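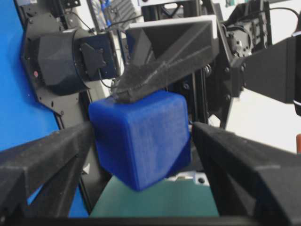
## Tapetes que não fogem do lugar

Eu adoro tapete na sala, mas odeio tapete que passeia! O meu é pequeno, 60 por 80 cm, e vivia indo parar debaixo do sofá.

- Antes de tudo, aspire o verso. Eu pulava essa parte e a fita soltava em dois dias.
- Corte a tela antiderrapante uns dois dedos menor que o tapete, senão ela aparece nas beiradas (e junta pelo de gato que é uma beleza).
- Canto enrolado? Dobre ao contrário e deixe a noite inteira com livros em cima – os mais pesados que tiver.
- Fita dupla face só em piso frio. Na madeira encerada eu já arranquei brilho e me arrependi.

A Anitha Achari me ensinou a girar o tapete meia volta todo mês de dezembro, para gastar por igual. Faço isso e aproveito para limpar o chão embaixo.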